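Work and Automation, Week 9 Handout
Case: the packing line at Jarkby

Okay, so last Monday we ran out of time right when things got good. A few of you asked me what the people on the line do all day once the arms show up, and I want to spend this whole session on that.

Quick recap. Jarkby packs gift baskets, and before the change every packer handled a basket from start to finish. Zimlow put in two-arm stations, and the filling got split up: the arms do the repeat placements, and a person sets up the station, watches, and steps in. I visited in September and came home with 10 pages of notes (my handwriting is terrible, so you get the typed version!).
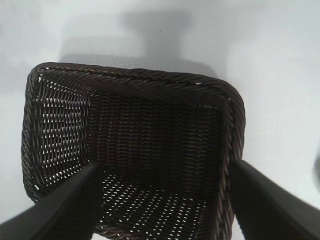
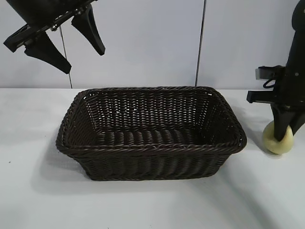 The basket and the open fingers at the station. 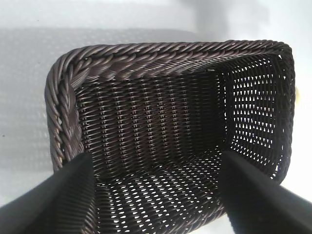 Now, the packers I talked to didn't complain much about speed. What they brought up was waiting. When you fill a basket by hand you set your own rhythm, you chat, you fix a crooked bow as you go. At the station you stand by until it wants you – and then it wants you right away. One packer told me she goes home less sore and more tired, and I've been chewing on that ever since.

Pay is the other piece. Under the old bonus, you got extra after 300 baskets a week. Whose basket is it now? Management moved everyone to a flat rate, which the slower packers loved and the fast ones really, really didn't.

For next time, read the Derkeck chapter on skill and pay (skip the appendix, it's a slog) and bring me one page on this: if you were rewriting the packer's job description, which tasks would you put back in human hands, and who should get to decide? Talk to somebody who has worked a line if you can.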